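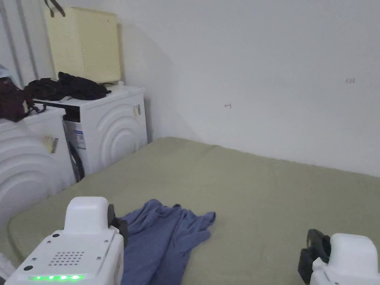 Reading time: 2 minutes

What are the house rules supposed to be when you collect folding data with hand-held grippers in someone's home? I just took over the written guidelines for our cloth handling sessions at Trurnow, and the version I inherited is two pages that mostly cover charging and file naming. It has nothing on how to set up the work surface. Our operators do a lot of it on beds, with a plain fitted sheet and one item of blue cloth at a time, and they disagree about whether the rest of the room has to be cleared first. One of them won't start until every bag and piece of clothing on top of the machines by the wall is gone. Another leaves all of it where it is. Both say they are following the rules, and as far as I can tell there is no rule.

I also need something on how each take should begin and end. Is there a published standard for this, or does everybody write their own?

Tonley_ops

I don't know of a published standard that covers it directly. The robot safety standards are mostly written for machines that move under their own power, and a gripper you carry in your hand is a different case. You still need your own risk check for pinched fingers and for tripping beside the bed.

For the room, we split it into two zones. The work surface has to be clear except for the item and the grippers. Everything beyond the surface stays as the resident left it, unless it could fall onto the work area or it shows something private. Mail, prescriptions, family photos and screens get moved or covered, and you ask before touching any of it. A heap of clothes on an appliance can stay.

Write the zones down with the edge of the sheet or table as the line. If you write "tidy the area" you will get a different answer from each operator.

bastbridge_labels

I label this kind of footage at Bastbridge, so this is from the receiving end. The room hardly matters to me. What costs us time is bad starts and bad stops. These are the rules I would put in:

1. Look at the indicator lights on both grippers before you pick anything up. Write in your guide what each color means on your model, and don't let people go from memory.

2. Start with the jaws open and away from the cloth. Hold still for two seconds.

3. Keep your grip on the handle the same for the whole take, with fingers clear of the jaws. If you need to change hands or put a gripper down, end the take first. 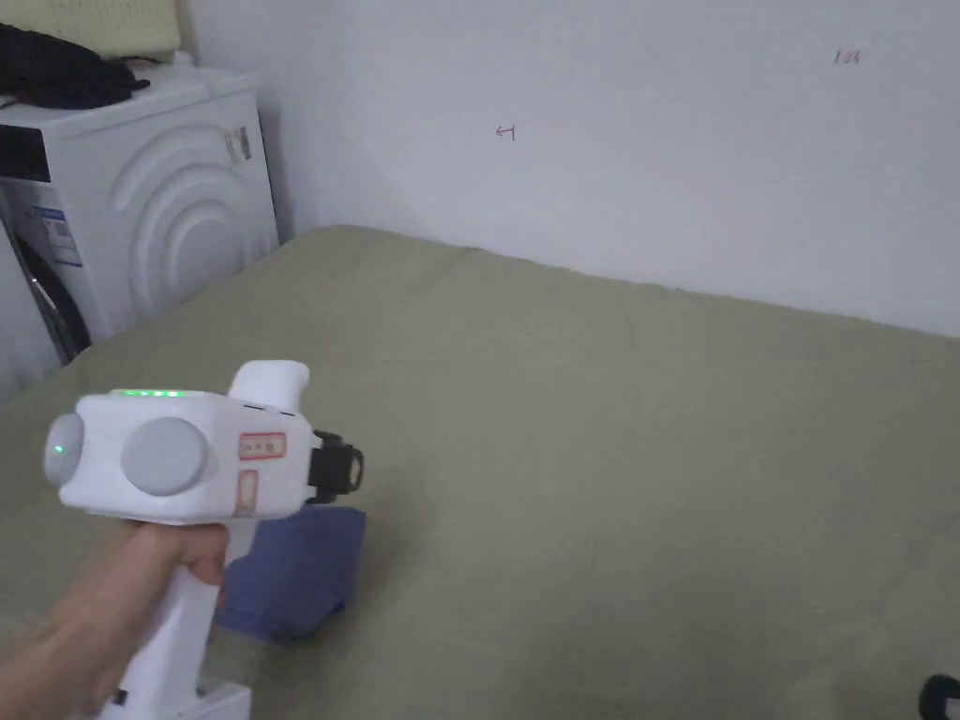 4. If you drop the item, leave the drop in. Pick it up with the gripper and carry on. Never fix it with your bare hand in the middle of a take.

5. Finish with the item released and hold still again for two seconds.

6. Take a break after 16 takes. The sloppy ones nearly always come late in a run.

We send back any batch with more than five takes that break rule 2 or rule 5. That sounds strict, but people learn it fast – usually by their second batch.

sfak_user

Just copy the Sfakianakis checklist, it's one page. We have used it since August and no complaints. It doesn't say anything about bedrooms, though, so you would have to add that part. Also get the resident's consent in writing, for each visit and each room.

Related
Who signs off on a home visit risk check?
Wiping down gripper fingers between homes
How long should we keep rejected takes?
Naming sessions when two operators share a kit

Contact us | Copyright, all posts belong to their authors | Back to top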